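22 Aug 2025 - for immediate use

**Rulham residents' group asks where the hardship money went**

The Zaltcombe Tenants' League today called on Rulham council to publish its accounts for the Zekum Fund, the hardship scheme launched in March with a promise to reach 400 households. Five months on, the council will confirm payments to 20.

The council says the fund is "on track". We would like to know which track. Two requests for the figures have been met with the same letter, down to the same spelling mistake in the second paragraph.

"We have been told to be patient by people whose rent is paid," said Nokuthula Coetzee, who chairs the League. "A right to help on paper is not worth much if the form takes all summer."

The League also doubts the council's claim that demand has been low. Applicants must collect a form in person from the Jeon Street office, open two mornings a week - hardly a fair test of need.

We are asking for a full list of sums paid, with names removed, and a date by which waiting claims will be settled. A further review, as offered last week, would tell us little.

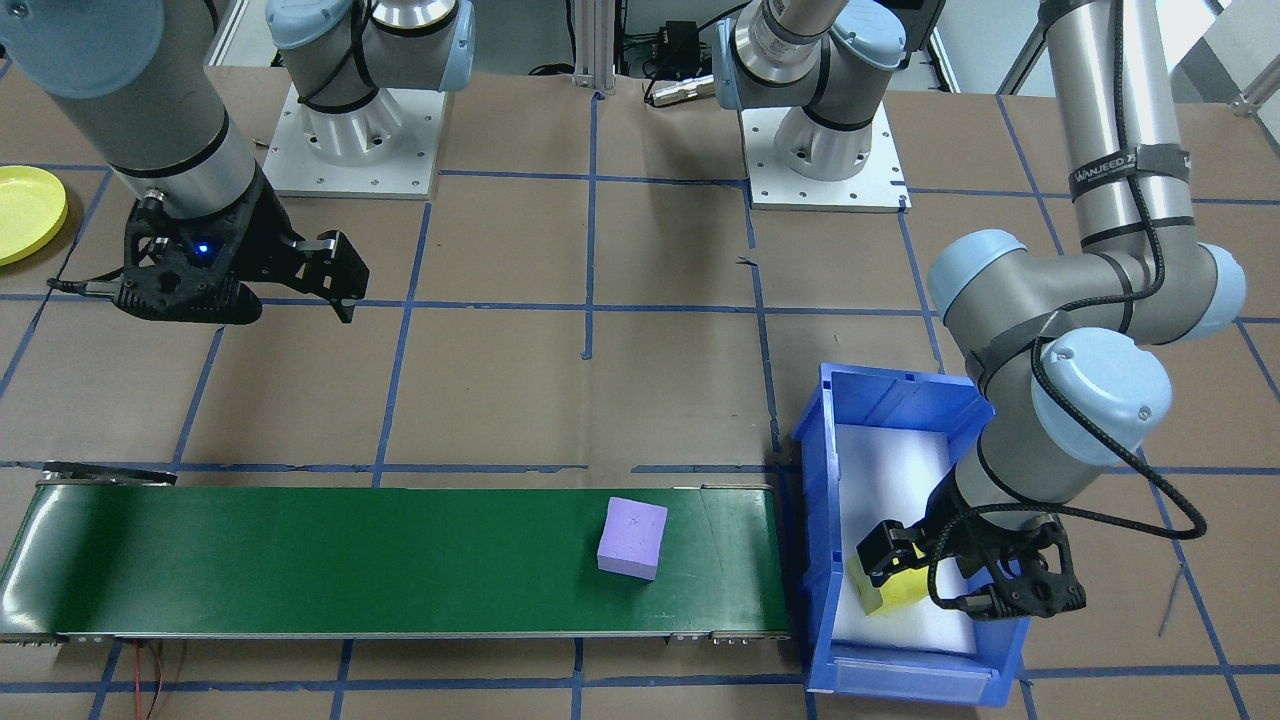 **Can people still apply to the Zekum Fund?**

The fund remains open, and forms must still be collected from the Jeon Street office.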